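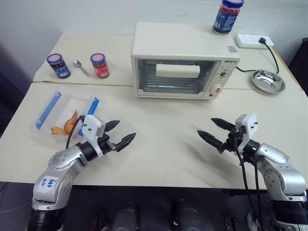 小烤箱烤欧包，蒸汽到底怎么弄？大家来聊聊

楼主：麦香不怕巷子深
8月开始入坑欧包，到现在一共烤了39个，越烤越上瘾！家里就一台小烤箱，白色的，一个旋钮管到底，没有蒸汽功能。前面二十来个全是死皮脸，割口根本不张，后来换了办法，昨天终于烤出了第一个有“耳朵”的，激动得早上六点就爬起来切片。
我的配方很简单：高筋粉加水加盐加鲁邦种，水量78%，冷藏发酵一夜。
蒸汽的做法是在底层放一个小铁盘，里面铺火山石，预热透了再倒开水，赶紧关门。前十五分钟别开门，之后把铁盘拿出来，继续烤到上色。
想问问同样用小烤箱的朋友，你们是怎么弄的？有没有更省事的？

2楼：Skiltora
恭喜楼主！第一个耳朵真的会记一辈子，我那个拍了几十张，切的时候手都在抖哈哈。
不过78%的水量对小烤箱来说偏高了吧？面团一软就往两边摊，离加热管又近，顶上还没胀起来皮就先硬了。我降到七成以后割口好看多了，楼主可以试试。

3楼：老面馒头转行中
不同意楼上。水量高低要看粉，我用的粉吸水很强，80%照样立得住。摊开多半是整形的时候没收紧，或者发过头了。别一上来就怪水。

4楼：Skiltora
回复3楼：我没说一定是水的问题呀，我是说新手先降一点好控制。整形功夫是慢慢练出来的，面团干一点，手感容易找。

5楼：Hanan Mahasneh
火山石我试过，效果是有，可是在小烤箱里倒开水太吓人了！空间那么窄，手腕离门很近，蒸汽呼一下就上来。有一回水还溅到玻璃门上，吓得我赶紧关火检查，还好没裂。
我现在用扣盆法，拿一个不锈钢深盆直接扣在面团上，面团自己出的水汽就够了。前二十分钟扣着，后面掀掉。一滴水都不用加，推荐推荐！

6楼：麦香不怕巷子深（楼主）
回复5楼：扣盆好主意！请问盆要不要一起预热？我家烤箱矮，得量一量高度，不知道扣上去会不会顶到上管。

7楼：Hanan Mahasneh
我是不预热的，冷盆直接扣。预热的盆又烫又滑，戴着厚手套抓不稳。高度一定先量好，盆底和上管之间要留出两指宽。面团也别贪大，我一个总重617克，扣着刚刚好。

8楼：深夜割包人
我来唱个反调：扣盆出来的皮我觉得太薄，嚼着没劲。喜欢厚脆皮的还是得靠石头加开水。怕烫的话，用长嘴壶，站到侧面倒，玻璃门上搭一条干毛巾挡着，倒完记得把毛巾拿走再关门。
还有，小烤箱的旋钮刻度真不能信，买个温度计挂在里面吧。我那台转到二百三，实测差了二十多度，怪不得以前怎么烤都发白。

9楼：老面馒头转行中
温度计这条顶一下！我也是买了才知道自己那台一直偏低。另外预热时间要给足，指示灯灭了不算数，我至少再等二十分钟，让石板吃透热。

10楼：Maya
弱弱问一句，没有石板怎么办？刚入坑，暂时不想买太多东西……

11楼：深夜割包人
回复10楼：厚一点的烤盘倒扣过来一起预热就行，我头半年都这么干的。面团放在油纸上，连纸一起滑进去。

12楼：麦香不怕巷子深（楼主）
刚量完，家里那个拌沙拉的钢盆能塞进去，离上管差不多三指！今晚就揉面，打算分两个小的，一个扣盆一个用石头，水量统一降到七成二，先照顾一下2楼的意见（3楼别打我哈哈）。
温度计也下单了。

13楼：Skiltora
蹲结果！割口记得斜着下刀，刀片放平一点，一刀到底别来回锯。

14楼：老面馒头转行中
不打你，但下一炉请务必用78%再烤一次，整形多收一遍，让大家看看到底是谁的问题。

15楼：Maya
回复11楼：谢谢！我家烤盘有点薄，叠两个用可以吗？

16楼：深夜割包人
可以，预热多等一会儿就好。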